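Ticket 334: Fan vote totals frozen on awards page
Product: Plinum voting module
Site: Punar Entertainment, readers' awards section
Opened by: Yvette Landry
Assigned to: Harpreet Doucette
Priority: High
Status: Resolved
Opened: 11 Apr 2025

Description
Live totals for the Best TV Host category stopped updating while voting was still open. Votes are accepted and the thank-you message displays, but the percentage bars keep the same values after a page refresh. Other categories update normally. Editorial wants this fixed before the shortlist story is published.

Steps to reproduce
Open the awards page in a private window.
Vote for any nominee in Best TV Host.
Reload the page.
Expected: the totals change. Result: same totals as before the vote.

Harpreet Doucette
Reproduced on desktop and phone. Votes are reaching the database, so nothing is lost. The results endpoint returns a stored response for this category and ignores the refresh interval, which is set to 300 seconds. Cleared the page cache on the Sodcombe server. No change.

Yvette Landry
Can we hide the bars for now? One nominee's publicist has already written in to ask why her client is stuck in second place.

Harpreet Doucette
Bars hidden for this category only. Voting stays open. The page shows the text "Results coming soon" in their place.
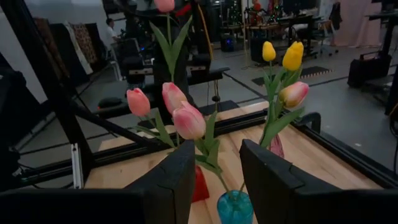

Chaimae Saber
Checked the nominee records. One nominee was entered twice, once with an accent in the last name and once without. The duplicate was merged this morning, but the merge left an empty nominee ID in the category list. The totals job reads the list, fails on the empty ID, and serves the last good result. The log has the same error on every run after the merge:
totals: category 3, nominee id missing, using stored result

Harpreet Doucette
Confirmed. Removed the empty ID on staging and ran the job by hand. Totals updated on the first run. Votes cast for the duplicate entry — around 100 of them — carried over to the correct nominee.

Yvette Landry
Fine to apply on the live site. Please send me the corrected totals before the bars come back, as the story quotes them.

Harpreet Doucette
Applied to live. Job completed without errors, and the next scheduled run did too. Totals sent. Bars restored after approval from editorial.

Yvette Landry
Totals match the story. OK to close.

Follow-up
Chaimae Saber to add a check that blocks a merge if it would leave an empty ID — separate ticket. Colleen Després to update the nominee entry guide with the rule on accented names.

Resolution: Data error corrected. No votes lost.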